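Letters from the Zodcombe Home Guard Now Open to Readers

The Ouazzani Library has finished sorting the papers of the Zodcombe Home Guard, a local unit formed in 1917 by men too old for the draft. The collection holds 700 letters and 2 muster books, most of them kept by the families of those who served.
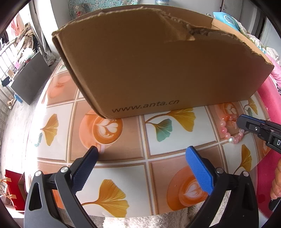 Department of Local History and Archives

The letters deal mainly with everyday matters — coal deliveries, night watches at the rail bridge, and the price of flour. Several were written by wives and daughters who ran the family farms during the war.

Doaa Fahmy, who prepared the catalog, has also indexed the names of 2,053 residents mentioned in the papers. Printed copies are available at the front desk.

Readers may consult the originals by appointment from October. Requests should be sent to Reda Younis in the reading room and should include the folder number. Pencils only, please. Photocopies of the muster books will not be made until their bindings have been repaired.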